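The cable drawer is done. It took most of a Saturday and it had been on my list since before we moved to Trudville, so I'm going to write it down, partly because two people asked how I did it and partly so I remember the system myself.

I say drawer, but by the end it was one drawer, two shoe boxes, and a grocery bag hanging off the back of the closet door. Every time we replaced a phone or a speaker, the old cord went in. Nothing ever came out except when I needed one, and then I pulled out a knot the size of a cantaloupe and picked at it until I gave up and bought a new cord. The new cord later went in the drawer.

## Getting them apart

I dumped everything out first. I don't recommend doing this on a bed. Power strips and wall chargers are heavy and they slide to the middle. I moved it all to a table and made three piles: power, audio, and everything I couldn't name.

For the knots, the thing that helped most was to stop pulling. Find a plug end, hold the cord a few inches behind it, and feed the end back the way it came. Thick cords are easy because they want to be straight. Thin ones are worse. They hold whatever bend they had in storage, so you let go and they curl right back over themselves. I do those one at a time on a bare table, with one end held still and the rest allowed to make whatever loop it wants to make. Once the loop is open you can see which way the twist goes, and you turn the plug until it relaxes.

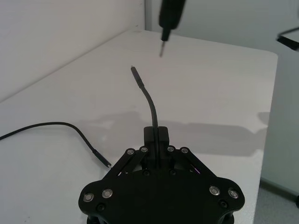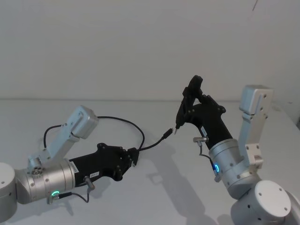

Thin black cable, plug end free.

Don't start coiling until the twist is out. I used to wrap cords around my hand and elbow, and that's what ruined half of them. Every wrap puts another turn in the cord, and it comes out like a spring. Now I make flat loops a little bigger than my palm and flip every second loop under. Sohail Usmani showed me that years ago when we ran sound for a school play, and I ignored it at home until this month. It's slow for the first few and then your hands pick it up.

## What I kept

My rule was simple. If I own the thing it goes to, it stays. If I don't own the thing but the cord is a common type, I keep two. Everything else goes.

This got rid of more than I expected. I found the charger for a Filali camera I sold before my daughter was born. I found four flat phone cords for a landline we don't have. There was a Zesis power brick that weighs as much as a can of soup, and I still don't know what it ran. I plugged in every wall charger for a minute to see if it would charge something, and the ones that didn't went straight in the recycling box.

The audio cords I tested with an old radio and a pair of headphones. If it crackled when I bent it near the plug, it was out. That's nearly always where they fail, right behind the plug, and it's also the reason to pull on the plug and leave the cord alone when you unplug something. I know this and I still don't always do it.

## Storage

I looked at the Jisberg drawer dividers and decided they were too much for what is basically a drawer of string. I used the inside of an egg carton for the small adapters and zip bags for the rest, one cord to a bag, with masking tape on the front. I write what it is and how long it is. "Audio, 4 ft" is enough. Hook-and-loop strips go on the thicker cords, which don't get a bag. I stopped using twist ties. The wire inside works its way out and scratches things.

The bags stand up in the drawer like files, power in front and audio behind. The unknown cords are in their own bag with a note that says March. If I haven't needed one by next March, the whole bag goes.

The recycling box came to around 12 pounds on the bathroom scale – I weighed myself with it and without it. The county drop-off takes cords in the same bin as small electronics, but you have to take the batteries out of anything that has them, and they do check.

I have one shoe box left over, empty, and my wife has already put gift ribbon in it. The ribbon is also in a knot. I'll get to that after I've done the shelf above the washer, where the extension cords are.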